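Extension leads across a polished floor in a double-height room — tape, ramp or re-route?

Asked 26 September 2024 in Workspaces and Small Offices

We took over a ground-floor unit at Pirness in August. It is one open room with a mezzanine over part of it, white walls and a hard, smooth floor with a marble pattern. The sockets are all on the walls. Several small white tables have equipment on them and people move between them all day, so leads end up lying on the floor.

At present a power strip sits on the floor on the left-hand side and everything nearby runs to it. I would like to fix this without drilling the floor, as the lease forbids it. The tables get moved every week or so.

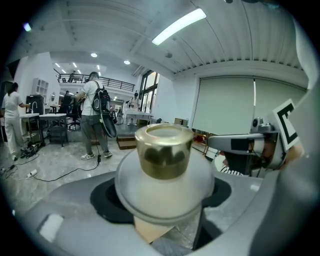 Maham Mengal

The leads in question are the black ones on the left, going to the white strip. The shelving unit on that wall has open compartments and could take a strip if the weight is acceptable. I have read that gaffer tape leaves residue on polished stone. I do not know whether ours is stone or a printed tile. The longest run I need is 3 metres.

2 answers

Answer from Courtois
Accepted

Get the strip off the floor first. Screw it to the wall below the shelves, or to the underside of a table if that table stays put. Do not leave it loose in a shelf compartment, as plugs get pulled sideways when somebody catches a lead.

For the run that has to cross a walkway, use a rubber floor cover with a closed channel. The 70 mm wide type takes 2 ordinary flexes and lies flat on a smooth floor if you uncoil it the day before. Cut it so both ends finish under furniture. Chamfered edges matter more than colour, although on a grey floor I would still pick one with a yellow stripe.

Tape: test a short piece in a corner for 26 hours or longer. If it lifts cleanly, it is fine for a day's use. I would not leave it down for weeks on any finish.

Check the total load on the strip as well. The rating is moulded on the back. Do not plug one strip into another.

Comment from Maham Mengal: Wall fixing is allowed, I checked the lease. Will measure for the cover.

Answer from Lustow

we just used a rug. Candamik do cheap ones

Comment from Courtois: Please don't run leads under a rug — wear on the flex goes unseen and heat cannot get out.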